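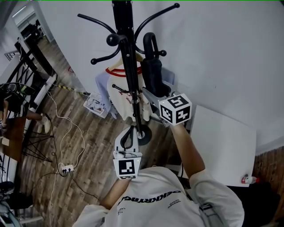
Search this site
Enter a word or phrase
Go

Titonero gripper

The Titonero gripper, usually called the Titonero, is a hand-held gripper built in pairs at the Tredgate shared workshop in Tarketwood. A person holds one in each hand and uses them to carry out household jobs such as hanging up clothes or moving an umbrella. The movements are recorded, and the recordings are used to teach a robot arm the same jobs. The arm itself is a separate project and is covered in its own article.

The Titonero was designed by Ánh Mạc and Thaddeus Brannigan, both members of the workshop. It is not sold. The drawings and the parts list are kept at Tredgate, where members may copy them and build their own pair.

Name

The name comes from a label on a box of mixed springs that Brannigan bought at a clearance sale. The springs were used in the earliest working pair, and the word "Titonero" was written on the lid. Its meaning is not known. The build log uses the name from the second week onwards; before that the log says only "grabbers".

Background

Mạc had built a small robot arm at home and had tried to teach it by steering it with a games controller. This was slow. A simple job such as lifting a coat hanger over a hook took many attempts, and most of the recordings were of the arm stopping and starting while the driver looked for the right button.

The alternative was to leave the arm out of the lesson and let a person do the job directly, while holding a tool shaped like the end of the arm. The person can feel when an item is caught or slipping and will correct for it without thinking. The idea was already well known, and the Tredgate build does not claim to be the origin of it. Its aim was a pair that could be made with the tools in the workshop and repaired on the same bench.

Work began in September. The early pair had straight jaws cut from scrap and a bicycle brake lever as a trigger. It could hold a sponge and a wooden spoon but dropped anything made of cloth. The brake lever was also too stiff for Mạc, who has small hands, and it was replaced by a lighter trigger with a longer pull.

Design

Grip and trigger

The hand goes behind the gripper, so that the jaws are ahead of the knuckles and in line with the forearm. Squeezing the trigger closes the jaws and a return spring opens them again. There is no motor. How hard the jaws close depends on how hard the user squeezes, and Brannigan has noted in the build log that new users nearly always squeeze too hard.

The spring is the part most often changed. A weak spring leaves the jaws half closed after the user lets go, and cloth tends to stay caught between them. A strong spring tires the hand. The current spring is a compromise and is held by a small clip so that it can be swapped without taking the trigger apart.

Jaws

The jaws are curved, with a looped black finger in the shape of a long teardrop. The loop gives a little when it meets a hard object, and this helps with handles and rounded knobs. Straight jaws touched a curved handle at a single point and let it turn. The curved ones tend to wrap slightly around it.

Jaw shape was the subject of the longest disagreement in the log. Mạc wanted narrow tips for picking up the edge of a sleeve. Brannigan wanted a broad pad for bags and bottles. Both kinds were made, and a narrow set is kept in a drawer at the workshop, but the looped finger is fitted for general use.

Marker cubes

A white cube carrying black-and-white square markers is fixed to each gripper, close to the wrist end. A camera that can see one face of the cube can work out where the gripper is and which way it is tilted. Having markers on several faces means that the hand can roll over without being lost straight away.

The cube mount follows a sketch by a member known in the log as Siqueira, and is called the Siqueira mount for that reason. It raises the cube clear of the user's fingers. Earlier mounts put the marker on the back of the hand, where a loose sleeve covered it.

Markers must be flat, clean and matt. Glossy paper picks up reflections from ceiling lights and the pattern is lost. The edges should be glued down well. A lifted corner changes the outline of the square, and the position is then worked out wrongly without any warning.

Camera position

Recordings are made from the user's point of view, looking down over the chest and both arms. A head-height view has the advantage that it turns when the user turns. Its weakness is that the arms and the work can hide each other, above all when the user reaches up.

Mạc tried a camera on a shelf as well and found it useful for checking, but the workshop does not require it. Any long cable should be led away behind the user before starting.

Tasks

The usual practice at Tredgate is to record short jobs with ordinary objects and to repeat each of them many times with small changes. A session lasts up to 18 minutes, after which the user rests. Tired users begin to let the grippers droop, and the cubes turn away from the camera.

Coat rack

The coat rack is the standard task. The one used is black, with a round base, a thick post and curved hooks, some of which end in balls or knobs. It is a demanding object for a beginner's robot. The hooks point in different directions, they are the same colour as the post, and a hanging shirt can hide the ones behind it.

The items used include a shirt on a wooden hanger, a folded umbrella with a curved handle, and a dark bag with a strap loop. The umbrella is the easiest of these. It keeps its shape, and the curve of the handle shows clearly which way up it is. The bag is harder, as the strap loop has to be kept open while it is carried to the hook.

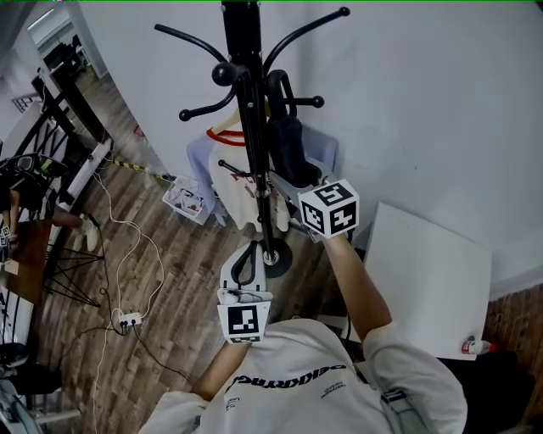 Hanging a bag or a garment is normally done with both grippers. One takes the weight, and the other guides the strap or collar. Users are asked to work at an even pace and to avoid resting a gripper against the post, where the base may shift on the floor and the rack will no longer be where it was at the start of the recording.

The hanger is gripped at the neck, just under its hook. Gripping it by the cloth at the shoulder was allowed for a time and then dropped from the instructions, after too many shirts came away from the hanger on the way up.

Sorting a basket

A second task uses a small basket of mixed light items, to be lifted out and put back. It was added to give practice in picking one thing from a heap. Results have been mixed. Small pieces stick to each other, and the looped finger often brings up more than was wanted. Brannigan considers this the main argument for the narrow jaws.

Workshop conditions

The log advises leaving the room much as it normally is. Recordings made against a cleared background gave a robot that did well in a cleared room and badly elsewhere. Power strips, bottles and furniture are therefore left where people have put them, provided that the user has a safe place to stand. Loose cables should be checked before every session. The user is looking up at the hooks and not at the floor.

Patterned clothing has not caused trouble. Large printed lettering on a T-shirt was tested on purpose and was not mistaken for a marker. Dark sleeves are harder, as the looped finger is also black and can be difficult to make out against them.

Known faults

The trigger pivot wears and develops side play, which is felt as a click when the jaws close. A washer on each side cures it for a while. The cube mount can also work loose if the gripper is put down cube first, and it should be laid on its side.

The most serious fault in the early recordings was not mechanical. The left and right cubes had been given the same markers, and the software swapped the hands whenever they crossed. All work recorded with that pair was thrown away. Each cube now has its own set, and the log asks builders to check this before gluing.

See also

Return springs
Square markers, printing and fixing
Tredgate workshop, tools available to members

Comments

pivotpin
Built a pair over the winter and finished on 4th February. The spring clip drawing shows the slot on the wrong side for the left hand. Easy enough to flip, but it cost me an evening.

marrowfield
What glue are people using for the markers? Mine bubble in the middle whatever I do.

pivotpin
Glue stick, thin coat, then leave it under a heavy book overnight. Spray glue bubbled for me too.

Old Lathe Hand
The article should say something about left-handed users. I swap the stronger spring over to my right-hand gripper, otherwise that side closes much too quickly.

marrowfield
Book method worked, thank you. Now I need to redo the other cube to match.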